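The Siltunen Recital

The Clusberg Institute for Recorded Voice wishes to advise its members that the Siltunen recital will proceed in January as planned, notwithstanding the correspondence received. The following account has been prepared at the request of the Director, Mirjam Vandenberghe, and is to be kept with the tapes.

The work in question is a single poem of 1,234 lines, spoken without accompaniment by its author, Lilian Nyanda. It concerns a river called the Siltunen. Ms. Nyanda's application stated that the river rises behind her grandmother's house, passes beneath the rail yards at Skotetti and empties into a lake whose colour she was not prepared to disclose. The Institute's map room could find no such river. The application was nevertheless approved, the Institute having no rule that requires a river to exist.

Recording took place over five nights in the lower studio. Mr. Gijs Hoekstra, senior engineer, was in attendance throughout. His log for the first night is unremarkable. On the second night he noted a low sound beneath the voice, beginning at line 700, and replaced both cables. On the third night he replaced the microphone. On the fourth he wrote only the word "water" and the time, which was ten past two in the morning.

Ms. Nyanda was asked whether she could hear it. She replied that she had been hearing it since childhood and had assumed the Institute was paying for it.

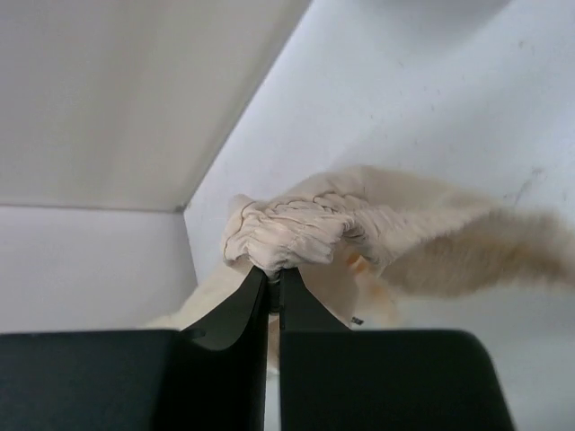

Cream-coloured cloth, held at a gathered fold.

The matter was referred to Dr. Ngan-ling Chow of the Dierckx Laboratory, who listened to the tapes in full with the lights off, as is her practice. Her report runs to two pages. She found no fault in the equipment, the building or the speaker. She observed that the sound grew fuller wherever the poem described spring and thinned to almost nothing during the long passage on the drought, in which the grandmother walks the dry bed looking for her wedding spoons. Dr. Chow recommended that the sound be left alone. In a handwritten postscript she asked whether the spoons were ever found, as she had been called to the telephone at that point and did not feel it would be proper to rewind.

Mr. Wouter De Bruijn, who has held the office next to the lower studio for many years, lodged a formal objection. He submitted that the Institute was chartered to preserve the human voice and had no authority to acquire a river. He further submitted that the carpet in the corridor was damp. The carpet was inspected in his presence and the inspector's finding was entered under seal. Mr. De Bruijn has since asked to keep his office and has moved his desk to face the studio wall.

On the fifth night Ms. Nyanda reached the closing lines shortly before dawn. She stopped speaking. Mr. Hoekstra, in accordance with procedure, allowed the tape to run on so that the silence of the room might be captured. The log shows that he allowed it to run to the end of the reel, then loaded another, and that neither of them spoke while it turned.

Members attending the recital are asked to be seated before the doors are closed. There will be no intermission. Coats may be left at the front desk. Those in the first row may wish to keep their programs off the floor.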